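Brorkelbridge Tenants Association
Minutes, Tuesday, 7 p.m., Room 202

Octavio Agudelo chaired. Last month's minutes were approved with one spelling fix.

Repainting: Harley quoted $300 per bedroom, walls only. Ketby can do it for $200 but has no opening until July. 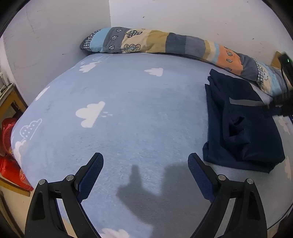
Who pays for patching before the paint goes on? The landlord does, up to $80 a unit.

Crescencio Segura moved to accept Ketby's quote. Seconded and carried.

Laundry room hours held over. Adjourned 7:50.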